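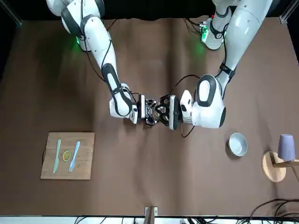 Two white arms nearly touching over brown paper

A Pot of Beans From Scratch (and What to Do With the Broth)

By Natalina Cocco
October

Print this page | E-mail this page

I have been cooking a pot of beans nearly every week since the weather turned, and I am here to talk you into it. Dried beans are cheap, they keep in the cupboard for ages, and the broth you get at the end is so good I drink it out of a mug standing at the stove. Canned beans are fine! I own plenty of canned beans! But a can can't give you that broth.

If you've tried this before and ended up with a pot of gravel, you probably had old beans or you gave up too soon. Both are easy to fix.

What you need

A pound of dried beans (pinto, cranberry, navy, or cannellini all work the same way)
2 tablespoons olive oil, plus more for the end
One big onion, peeled and cut in half through the root
A whole head of garlic with the top sliced off
2 bay leaves
A sprig of rosemary or a few sprigs of thyme
A Parmesan rind, if you've been saving them in the freezer
Kosher salt
Vinegar or a lemon

Leave kidney beans out for now. They need a hard boil at the beginning to be safe to eat, and I'd like you to start with something you can't get wrong. Once you've made pintos a few times, go read up on kidneys and have at it.

Buying beans

Dried beans don't spoil the way milk does, but they do get old. An old bean has a dull, wrinkled skin, and it can simmer all afternoon and still be chalky in the middle. Look for beans that are smooth and a little shiny, without a lot of splits or dust in the bottom of the bag. Buy them from a store that sells a lot of them. I get mine from the bulk bins at Emwood, where the pintos seem to turn over so fast that the scoop is always in somebody else's hand, and I write the month on a piece of tape when I get them home. Anything I haven't used in a year goes into a jar for holding down pie crust.

Sorting and rinsing

Pour the beans onto a rimmed baking sheet, a couple of handfuls at a time, and push them from one side to the other. You're looking for pebbles, clods of dirt, and shriveled beans. Most bags have nothing in them. Then you get the one with the rock, and you're glad you looked. Rinse the good ones in a colander until the water runs clear.

Soaking in salt water

Soaking cuts down the cooking time and gives you beans that cook more evenly. Salting the soaking water is the part that changed my beans for good. The salt softens the skins, so fewer of them burst, and the inside gets seasoned before the pot ever goes on the stove.

Stir a good heaping spoonful of kosher salt into a big bowl of cold water until it dissolves. Add the beans and make sure they're covered by several inches, as they swell up a lot more than you'd think. Leave them on the counter overnight. If your kitchen is very warm, put the bowl in the fridge.

In the morning, drain and rinse.

Forgot to soak? Me too, most weeks. Put the beans in the pot, cover them with plenty of water, bring it to a boil, turn off the heat, and let them sit with the lid on for an hour. Drain, and go on from there. Or skip the soak altogether and plan on a longer simmer — the beans will get there, you'll lose a few skins, and dinner will be a bit later.
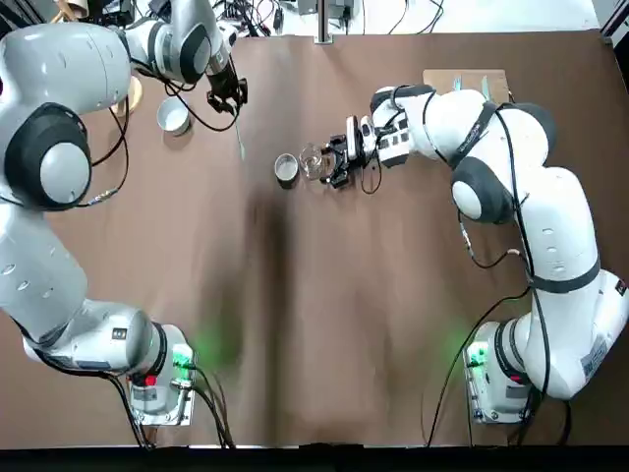
The pair of arms above the tabletop

Getting the pot going

Use the heaviest pot you own. Mine is an enameled thing with a chipped handle that my kids named Urkel when they were small, and I can't call it anything else now. Warm the oil over medium heat and lay the onion halves in it, cut side down. Don't move them. Give them 5 minutes, until the faces are a deep brown, almost black at the edges. All that color ends up in the broth.

Put the garlic in cut side down for the last minute or so. Then add the drained beans, the bay leaves, the herbs, and the cheese rind, and pour in cold water until it stands a couple of inches over the beans. Add a big pinch of salt. Yes, at the start! You may have been told that salt keeps beans tough. I believed it for years and ate a lot of bland beans.

What really can keep them tough is acid. Save the tomatoes, wine, vinegar, and lemon until the beans are fully soft. Hard water can slow things down as well. If you have very hard water at home and your beans always take forever, drop a tiny pinch of baking soda into the pot. Go easy, or they'll turn mushy and taste like soap.

The simmer

Bring the pot up to a boil and let it go hard for a few minutes. Skim off the foam if it bothers you. Now turn it down, way down, until you see a bubble come up here and there and the beans are barely moving. Set the lid on crooked so some steam gets out.

This takes roughly two hours for soaked pintos on my stove. Yours may be done well before that or want more, so start tasting early and keep tasting. If the water drops below the tops of the beans, add more from the kettle. Hot water is better here, as cold stops the simmer and you have to wait for it to come back.

Stir now and then, gently, with a wooden spoon, scraping along the bottom.

How to tell when they're done

Eat a bean. Then eat a few more from different parts of the pot, as the ones on top run behind. Every single one should be creamy all the way through, with no grain and no bite in the center. My neighbor Osvaldo Portela taught me his grandmother's way: lift a few beans out on a spoon and blow on them. If the skins wrinkle and peel back, they're close. I still taste afterward, but I do the blowing every time — it's fun, and it works on the pintos better than on anything else.

If they seem almost done, they aren't. Give them another quarter of an hour.

Seasoning

Fish out the bay leaves, the herb stems, the onion, and whatever's left of the rind. Squeeze the garlic cloves out of their skins right into the pot (use tongs, they're lava) and mash them against the side. Taste the broth and salt it until it tastes like soup you'd pay for. Pour in a good glug of olive oil and a small splash of vinegar or a squeeze of lemon.

Now turn off the heat and walk away for half an hour. The beans pull seasoning in from the broth as they cool, and the broth thickens up. They're better again the next day.

Storing and freezing

Always keep beans in their broth. Out of it, they dry out and the skins split. Let the pot cool a little, spread the beans into shallow containers so they chill fast, and get them into the fridge. They'll be good for a few days. For the freezer, leave some room at the top of the container for the liquid to expand. Thaw overnight in the fridge and warm them slowly.

Using them up

Beans on toast: rub toasted bread with a cut clove of garlic, pile on warm beans with some of the broth, and add a lot of black pepper. A fried egg on top is very welcome.

Beans and greens: cook a bunch of chopped kale or escarole in olive oil with red pepper flakes, then add a few ladles of beans and broth. Let it bubble until it's as thick as you like.

Refried: mash the beans in a hot skillet with lard or bacon fat, adding broth until they're loose. They'll tighten up as they sit, so stop when they look too wet.

Soup: blend half the pot and leave the other half alone. Add small pasta if you want it, but cook the pasta separately or it'll drink everything by lunchtime tomorrow.

The broth on its own: use it in place of stock for rice, or to loosen a pan sauce. Or the mug. I recommend the mug.

Related

Cornbread in a Cast-Iron Skillet
What to Do With a Parmesan Rind
Escarole, Three Ways
Caramelized Onions Without Rushing
Quick Pickled Red Onions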